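Local Elections | FAQ
3 min read

Press access at the Grulta mayoral debates

Reporters and residents have written to us about the new credential rules for the October debates. The answers cover the questions we get most.

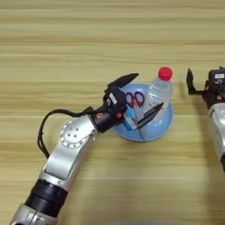
Veerle Vermeulen
City Politics Editor

Who decides which reporters get in?
The city clerk's office issues all passes. Campaigns can't add or remove names from the list, though they can file a written objection.

Do freelancers qualify?
Yes, with two published stories on local government from the past year. A letter from an editor also works.

How many seats are there?
The hall holds 539 people, and 20 seats are set aside for press. Each outlet gets one seat. If more outlets apply, the clerk holds a drawing. 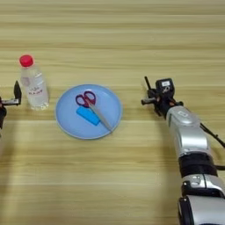

Outlets that miss out in the drawing can still use the audio feed, and they may send a question to the moderator by 9 a.m. on the day of the debate.

Can a candidate refuse a question?
Yes. Facundo Daza and Renata Gaete have both agreed to the format – neither has to answer, but the moderator will read the question aloud anyway.

Can I record from the public seats?
Audio only. Phones must stay silent.

What if my application is denied?
Appeal in writing to the clerk. Include your application number and a copy of the denial.

Related
Daza and Gaete split on Ibarra bus cuts
Where to vote early in Grulta
Council delays vote on campaign sign limits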